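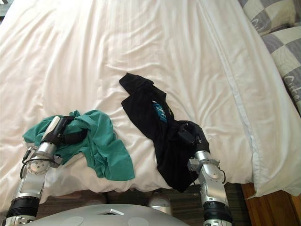

Section 9. Running the Visitor Demonstration

This section covers the bedroom demonstration given on open days at the Clotwood site. It assumes the robot has been installed and calibrated as described in Section 3. The person giving the demonstration is called the host. The person at the control desk is called the operator. One person may not do both jobs.

9.1 Preparing the bed area

1. Spread the duvet over the mattress and let it lie naturally. Small creases do not affect the demonstration.
2. Place the pillows at the head of the bed, away from the working side.
3. Put two T-shirts in different colors on the near edge of the bed, one within reach of each arm. Drop them in a heap. Do not fold or smooth them.
4. Park the robot facing the near edge and lock the base.
5. Set the visitor barrier 87 inches from the base.

Note: Use only garments from the Balogun bin. Shirts with metal buttons or zippers may scratch the fingers.

9.2 Checking the grippers

Do this before each group comes in, with the arms stopped and the operator's hands off the controls.

1. Look at the wrist camera view for each arm on the desk monitor. Both fingers should be visible.
2. Check that the screws on the gripper housing are seated. If one stands higher than it did at the last check, do not tighten it yourself. Call the Workeck service desk.
3. Look into the gap between the fingers for thread or lint.
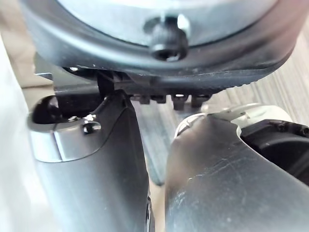

4. Wipe the fingers with a dry cloth. Light scuffs and scratches on the outer faces are normal wear and need no action. A nick on a gripping edge should be written in the log.
5. Open and close each gripper 3 times from the desk. Listen for clicking.

Caution: Keep fingers and sleeves out of the gripper at all times. The grip does not release by itself when it meets resistance.

9.3 Giving the demonstration

1. Bring the group to the barrier and introduce the operator.
2. Tell visitors where the stop button is and who will press it.
3. Start program 148. Both arms move down to the shirts.
4. Wait until each gripper has hold of fabric before you begin talking. Visitors tend to watch the hands and miss what is said.
5. If an arm picks up the duvet along with a shirt, ask the operator to pause, release, and start again.
6. Take questions after the arms have returned to rest.

Note: Visitors often ask to hand a shirt to the robot. This was allowed at the April visit to Bresier but is no longer permitted.

9.4 After the last group

1. Return the arms to rest and switch off drive power.
2. Put the shirts back in the bin.
3. Fill in the log and leave it at the desk for Asabe Tamuno.

Revised November 2, 2018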